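A Day Out at the Security Fair

The Grinmont security fair puts its metal detectors at the exit. I'm told there were also some at the entrance in previous years, but the line got so long that it was itself declared a risk, so now you walk in with whatever you like and get checked on your way to the parking lot. I set mine off with a free keyring.

I went in June, on the bus, because the parking costs more than the ticket. The ticket was free if you said you were in the trade and $50 if you admitted to being a member of the public. I said I wrote about politics and was charged the $50.

The catalog listed 426 exhibitors. The hall is an old exhibition shed with a roof that ticks in the heat, and by ten in the morning it smelled of carpet glue and hot dogs. Everyone wore a lanyard. Mine said VISITOR (OTHER).

What do you buy if you are afraid? Bollards, mostly. I had no idea how many ways there are to stop a truck. Sumden had the biggest stand, a mock shopping street with a bakery front and a row of concrete planters out on the sidewalk, each rated to take a direct hit from something heavy. The geraniums were fake. The salesman told me town councils like the planters because people don't feel frightened by a planter. I asked whether people felt frightened before. He said that was more of a question for the council.

My own town put in 11 of those things after the last scare, outside a library that opens three mornings a week. They came out of the same budget as the library. You can guess which one got trimmed the year after. 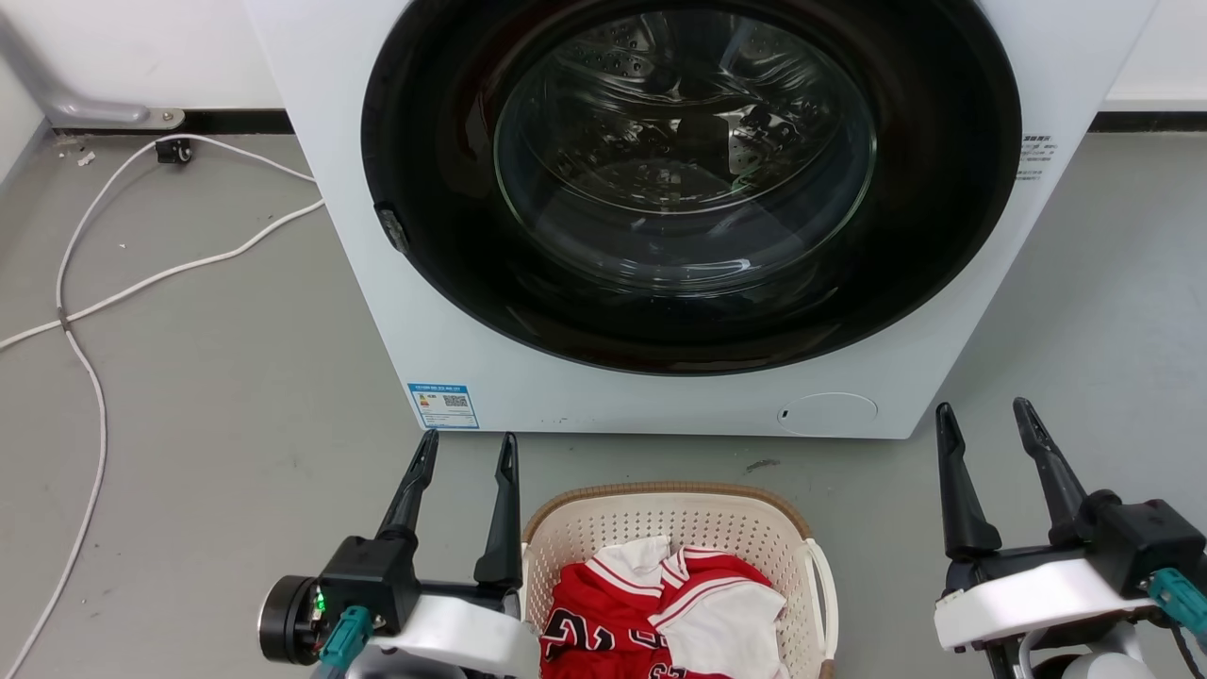 Morelli does software. Their pitch is that the program reads what people post and gives each of them a score, and anyone over 88 gets looked at by a human being. I asked what the score was out of. The young woman on the stand said it wasn't really out of anything. I asked what happened to somebody who got an 87 and she said they would "stay in the system," in the voice you'd use to tell someone their coat was in the back bedroom. She was very nice about it. I asked if I could be scored and she said not at the fair, for privacy reasons.

Lunch was a hot dog, eaten standing up beside an armored door.

The afternoon talks were in a curtained-off corner, so that every speaker had to compete with a siren demonstration from two rows over. The one I'd come for was on the new powers bill and what it means for public venues. It means training, apparently. Every venue above a certain size will need a plan, and every plan will need somebody to write it, and a good half of the audience turned out to be in the business of writing them. Questions from the floor were about fees. A man at the back did ask whether any of this would have stopped the last attack, and the speaker thanked him and said it was an excellent point and that we were running behind.

I don't want to be too clever about this. People have been killed, and somebody has to think about doors and crowds and where the trucks go. The best stand in the building was one of the smallest. Brokska makes bleeding kits, plain red boxes you hang on a wall next to the fire extinguisher, and the two people running it spent twenty minutes teaching me to put a tourniquet on a rubber leg. I was bad at it, then less bad. They had no video wall and no mock street, and while I was there they had one other customer, who wanted to know where the restrooms were.

Coffee in the hall was terrible and cost what you'd expect. The bus back was late. I sat at the stop with a tote bag full of brochures that had pictures of airports on the front, and left it under the bench when the bus came, and got three stops down the road before I thought about what I'd done. I got off and walked back for it. It was still there, and a woman was using it as a footrest.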